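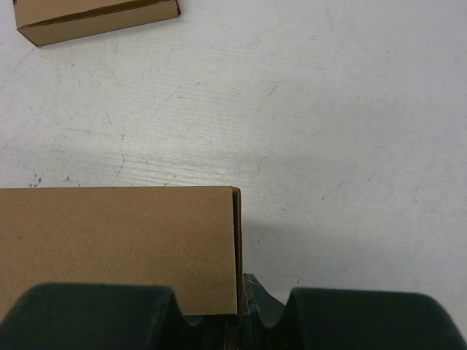 ## Packaging review — minutes, 26 Jun 2025

Chair: Purificación Iglesias
Sites represented: Serkden (packing), Grotuveo (stores), Mastau (purchasing)

### 1. Previous minutes

Accepted with one correction. Item 4 should read "carton depth", not "carton width".

### 2. Plain cartons

The two sizes under review are both plain brown corrugated cardboard. The large one has no print or label on its top face. Packing asked for this to stay as it is. Stores would prefer a size code on one side wall, as flat cartons are hard to tell apart on the rack.

Agreed: size code on one side wall only, black, applied by the supplier. Top face stays blank for the shipping label.

### 3. Small carton

Purchasing reported that Rüegg has quoted on a run of 300. Lead time is 14 working days from approval of the sample. The quote covers the small size only; the large size stays on the current order until October.

Packing raised the fit of the end flaps. On the last delivery, several flaps sprang open before taping. Purchasing to ask whether the crease can be made deeper at no extra charge.

### 4. Large carton

Stock at Grotuveo stands at 1645. No reorder needed this quarter. Stores noted that pallets are being broken open from the middle, which leaves bent corners on the outer layers. Packing to take from the top layer down.

### 5. Packing table

Both sizes are now packed at the same table. Small cartons go to the far side, large cartons to the near side, with clear space between them for filling. Tape and labels are kept on the shelf, off the work surface.

Shelf height was discussed — 70 cm above the table is too high for two of the packers. Serkden to lower it by one bracket position.

### 6. Actions

- Mastau: send side-wall code artwork to supplier
- Mastau: query crease depth with Rüegg
- Serkden: lower shelf; brief both shifts on pallet order
- Grotuveo: set aside bent cartons for internal transfers

### 7. Any other business

None. Next meeting to be called when the small carton sample arrives.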